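Trovwood Basket Set

Teleoperated demonstrations of a two-arm robot putting household objects into a basket on a table. Recorded at the Skavenard site and released under the Groltari data license, version 2.

Contents
Over 300 episodes, split by operator. Each episode is one attempt, kept whole, including the failed ones. Failed attempts have success set to 0 in the index file.

How it was recorded
The operator moves a pair of leader arms and the robot follows. Joint positions and gripper opening are logged for both sides. A fixed camera covers the workspace – its view takes in the room behind the table as well, so other stations and people show up in the background. Crop if that matters for your training.

Objects
Soft and rigid items are mixed on purpose: rolled cloth, a plastic bottle, a woven pouch. Start positions were changed by hand between episodes.

Known issues
Ten episodes from February have a gripper offset. They are listed in offsets.txt and should be left out of evaluation.
The suggested split is 80 percent train, 10 percent validation and 10 percent test.

Changes
19th September – index file rebuilt, El Idrissi loader added. The old loader still reads the joint logs but skips the success field.
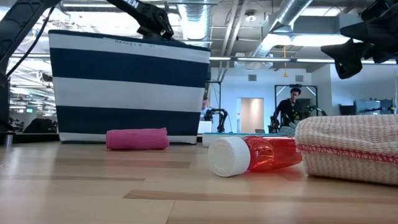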